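Haushaltsrobotik (Küchenarbeiten)

Als Haushaltsrobotik im engeren Sinn bezeichnet man den Einsatz von Maschinen mit Greifarmen für Tätigkeiten, die in Wohnungen bisher von Hand erledigt werden. Davon zu unterscheiden sind Geräte mit einer einzigen festen Funktion wie Saugroboter oder Geschirrspüler. Der Artikel behandelt die Arbeit in der Küche, also Abräumen, Einräumen, Öffnen und Schließen von Gefäßen sowie das Umsetzen von Lebensmitteln.

Stand der Technik

Einzelne Handgriffe gelten unter Laborbedingungen als weitgehend beherrscht. Ein Zweifingergreifer kann einen Deckelknauf fassen, einen Teller aus einem Ständer ziehen oder eine Kartoffel in einen Topf legen, sofern die Gegenstände bekannt sind und sich das Licht wenig ändert. Ganze Abläufe gelingen seltener. Beim Kochen folgen viele Handgriffe aufeinander, und ein Fehler am Anfang wirkt sich auf alle späteren aus: Liegt der Deckel schief, lässt sich auch der nächste Griff nicht wie vorgesehen ausführen.

Schwierigkeiten

Glas und blankes Metall gehören zu den ungünstigsten Materialien. Tiefenkameras liefern an durchsichtigen Flächen lückenhafte Werte, und Spiegelungen werden leicht für Kanten gehalten. Kameras am Handgelenk des Roboters zeigen den Griffpunkt aus der Nähe, verlieren aber den Überblick über die Arbeitsfläche. Viele Aufbauten verbinden sie deshalb mit einer fest montierten Kamera. Teller im Abtropfgestell stehen hochkant und bieten von oben nur eine schmale Kante. Bei Lebensmitteln kommt hinzu, dass Form und Größe von Stück zu Stück abweichen. 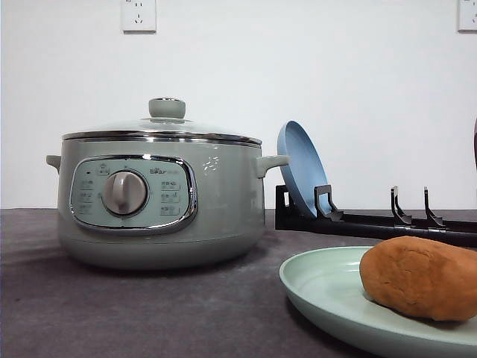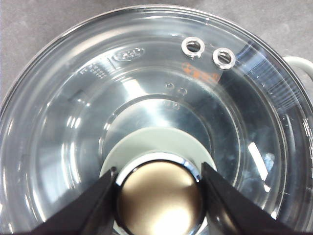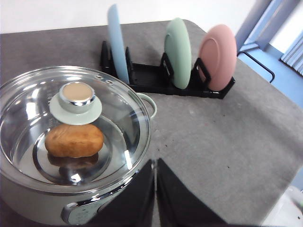 Arbeitsplatz für Küchenaufgaben. Erstes Bild: Elektrotopf mit Glasdeckel und Geschirrständer; zweites Bild: Greifer an einem zylindrischen Teil mit Chromrand; drittes Bild: Kartoffel auf dem Topfdeckel.

Erprobung

Ein Vergleich verschiedener Systeme ist schwierig, weil die Gruppen eigene Gegenstände und eigene Erfolgskriterien verwenden. In der Versuchsküche Ranstead wurde im Februar eine Reihe mit 1561 Durchgängen abgeschlossen, verteilt auf neun Aufgaben. Als gelungen zählte ein Durchgang nur, wenn kein Mensch eingriff und alle Gegenstände am vorgesehenen Platz lagen. Die Auswertung von Etornam Zakaria erschien am 22. Juni 2021. Danach schnitt das Umsetzen fester Gegenstände am besten ab, das Aufsetzen von Glasdeckeln am schlechtesten. Das System Bresov erhielt für jede Aufgabe etwa 300 von Menschen gesteuerte Vorführungen. Das Vergleichssystem Ekia arbeitete mit fest programmierten Bahnen und war schneller, versagte jedoch häufig, sobald der Topf verschoben wurde.

Einordnung

Für den Alltag in Privathaushalten reicht die erreichte Zuverlässigkeit nach Zakaria nicht aus. In Großküchen und Werkstätten sind die Bedingungen günstiger, da Behälter dort genormt sind und feste Plätze haben.

Siehe auch: Greifer (Robotik), Serviceroboter, Lernen durch Vorführung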